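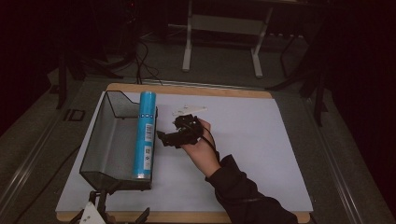 **S. Rahman**
Projektleitung Haushaltsvorrat, Plaltelico
Bericht an die Fördergeberin Fillow, Stand 4. März 2018

Der Bericht schließt an den Zwischenstand vom Herbst an und umfasst die zweite Hälfte der Förderperiode bis Ende Januar. Die Einzelbelege liegen der Abrechnung bei und werden im Text nicht wiederholt.

## Ausgangslage

Das Projekt berät ältere Menschen in Flikadgate, die allein oder zu zweit wohnen und sich weiter selbst versorgen wollen. Es geht um Einkauf, Lagerung und Zubereitung mit wenig Aufwand. Im Antrag hatten wir drei Bausteine genannt: Hausbesuche, Kochnachmittage und ein Merkheft in großer Schrift. Die Hausbesuche laufen seit Beginn, die Kochnachmittage sind mit Verspätung gestartet. Das Merkheft ist als Entwurf fertig, aber noch nicht gedruckt.

## Hausbesuche

Bis Ende Januar haben wir 79 Haushalte besucht. Vereinbart waren 100. Der Rückstand stammt fast vollständig aus den ersten Wochen des Berichtszeitraums, als eine der beiden Beratungsstellen nicht besetzt war. Seit die Stelle wieder besetzt ist, liegt die Zahl der Termine pro Woche im Plan. Die fehlenden Besuche können wir bis zum Sommer nachholen, wenn keine weiteren Ausfälle dazukommen.

Ein Besuch dauert in der Regel etwas über eine Stunde. Wir gehen Vorratsschrank und Kühlschrank gemeinsam durch, sortieren auf Wunsch aus und schreiben eine Einkaufsliste für die nächsten zwei Wochen. Vieles, was wir in den Schränken finden, ist noch gut, steht aber zu hoch oder zu weit hinten. In solchen Fällen räumen wir um. Schwere Dinge kommen auf Hüfthöhe, angebrochene Packungen nach vorn.

Beim Kühlschrank ist die Temperatur das häufigste Thema. Die meisten Geräte waren zu warm eingestellt, einige hatten gar kein lesbares Stellrad mehr. Wir lassen deshalb in jedem Haushalt ein einfaches Thermometer zurück und fragen beim zweiten Kontakt telefonisch nach. Der zweite Kontakt war im Antrag nicht vorgesehen. Wir halten ihn für nützlich und möchten ihn beibehalten, auch wenn er Arbeitszeit bindet.

Mit den Besuchen in den Häusern ohne Aufzug sind wir langsamer als gedacht. Dort nehmen wir das Material in zwei Gängen mit oder verteilen es auf zwei Termine.

## Kochnachmittage

Die Kochnachmittage finden alle zwei Wochen in der Küche des Nachbarschaftshauses statt. Gekocht wird in kleinen Gruppen, jeweils ein Gericht für den Tag und eines zum Mitnehmen. Gut angenommen wurden Linsensuppe, Kartoffelauflauf und alles mit Ei. Weniger gefragt war die Getreidepfanne, die wir nach dem zweiten Versuch gestrichen haben.

Über alle Termine hinweg zählen wir 123 Teilnahmen. Viele Personen kommen mehrfach, die Zahl der Einzelpersonen ist also deutlich kleiner. Eine getrennte Auswertung liefern wir mit dem Schlussbericht.

Zwei Punkte sind offen:

- Der Fahrdienst kann nur Hinfahrten zusagen. Für die Rückfahrt bilden die Teilnehmenden bisher selbst Fahrgemeinschaften, was im Winter mehrmals nicht geklappt hat.
- Die Küche hat nur einen Herd mit vier Platten. Bei mehr als acht Personen entstehen lange Wartezeiten. Wir haben die Gruppen verkleinert und führen eine Warteliste.

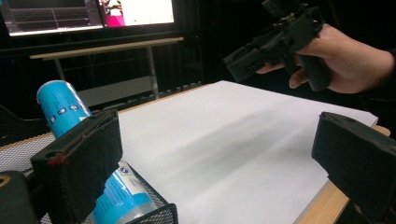 ## Merkheft

Das Merkheft soll die Inhalte der Hausbesuche zum Nachlesen enthalten. Der Entwurf hat fünf Kapitel: Einkaufen, Lagern, Haltbarkeit, Aufwärmen und Angaben auf Verpackungen. Das letzte Kapitel ist auf Wunsch der besuchten Haushalte dazugekommen. Kleine Schrift und unbekannte Symbole wurden bei den Terminen oft angesprochen, besonders bei Fertiggerichten und bei Dosen und Beuteln für die Mikrowelle. Auch der Unterschied zwischen Mindesthaltbarkeits- und Verbrauchsdatum war vielen nicht klar. Er bekommt im Heft eine eigene Seite.
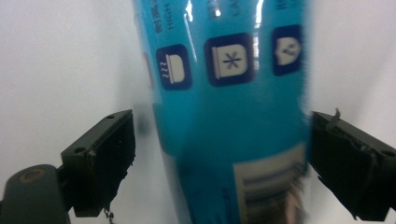 *Piktogramme auf einer blauen Kunststoffverpackung*

Eine erste Fassung haben wir bei den Kochnachmittagen ausgelegt. Die Rückmeldungen betrafen vor allem das Format: A4 ist zu groß für die Küchenschublade, A6 zu klein zum Lesen. Wir drucken jetzt in A5 mit Ringbindung, damit das Heft offen liegen bleibt. Die Textmenge wurde um ein gutes Drittel gekürzt. Die Rezepte stehen auf losen Karten in einer Einstecktasche - so lassen sie sich später ergänzen, ohne das Heft neu zu drucken.

Noch nicht entschieden ist, ob es eine zweite Sprachfassung gibt. Der Bedarf ist vorhanden, die Übersetzung ist im laufenden Budget aber nicht enthalten.

## Finanzen

Die Personalkosten liegen wegen der zeitweise unbesetzten Stelle unter dem Ansatz. Die Sachkosten entsprechen dem Plan, mit Ausnahme der Thermometer, die wir aus dem Posten Kleinmaterial bezahlt haben. Für Satz und Druck des Merkhefts rechnen wir mit bis zu 4.000 Euro. Wir bitten um Zustimmung, diesen Betrag aus den nicht verbrauchten Personalmitteln umzuwidmen. Der formlose Antrag dazu liegt dem Bericht bei.

Die Miete für die Küche wurde nicht erhöht. Der Vertrag läuft bis Jahresende und verlängert sich nicht automatisch.

## Nächste Schritte

1. Nachholen der ausstehenden Hausbesuche bis zum Sommer
2. Freigabe und Druck des Merkhefts nach Ihrer Rückmeldung zur Umwidmung
3. Klärung der Rückfahrten mit dem Fahrdienst, ersatzweise Verlegung der Kochnachmittage auf den Vormittag
4. Getrennte Auswertung der Teilnahmen für den Schlussbericht

Für die Druckfreigabe benötigen wir Ihre Antwort spätestens vier Wochen nach Eingang dieses Berichts. Rückfragen zu den Belegen beantwortet die Verwaltung von Plaltelico, Rückfragen zum Inhalt bitte direkt an die Projektleitung.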